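Gumoton Drawer Station -- equipment page

Overview
Gumoton is a single-arm station for opening, stocking and closing drawers in small parts rooms. Made by Drolent. Runs on the Ultevora planner, so every new job gets tried in simulation first, then sent to the arm on the floor.

What you get
Arm, two-finger gripper, floor base, control box, stop button on a 9 ft cable. Spare finger pads in the lid of the crate. Planner licence for 2 seats.

Part no. 924 -- standard base
Part no. 451 -- low base, for benches and under-counter cabinets

Fits bar handles best. Round knobs need the other fingers, ask before you order.

What changes for your crew
Less bending, mostly. Bottom drawers are what people complain about and the arm takes those first. Night restock can run with one person on the floor instead of two, but please dont plan on zero. Somebody still has to load the tote and clear a jam.

Pickers at the Tyagi parts room moved over to checking and kitting when theirs went in. Same shift, same pay grade. The job did change -- more screen time, more walking between stations. Talk to your people before the crate shows up, not after.

Training is a morning for operators. Longer for whoever builds the jobs in the planner, figure a full week before they are comfortable.

Setting up a job
Load your cabinet model, or start with one of ours. Mark the handles. Set pull distance per drawer. Run it slow, from more then one view, and check the gripper has room on both sides before you save. The view from the gripper is the one to watch on tight cabinets.
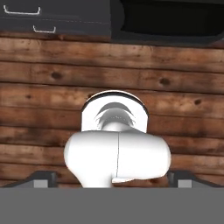
Tyagi parts room: We were told operators wouldn't need to touch the planner. Not true for us, we moved two cabinets in March and had to re-mark every handle. Took the afternoon. Fine now, and the night crew does it themselves, but put it in the training.

Fair point, handle marking is now part of the operator morning.

Ordering
Lead time is 9 weeks on either base. Send drawer widths and handle type with the order. Service plan is seperate.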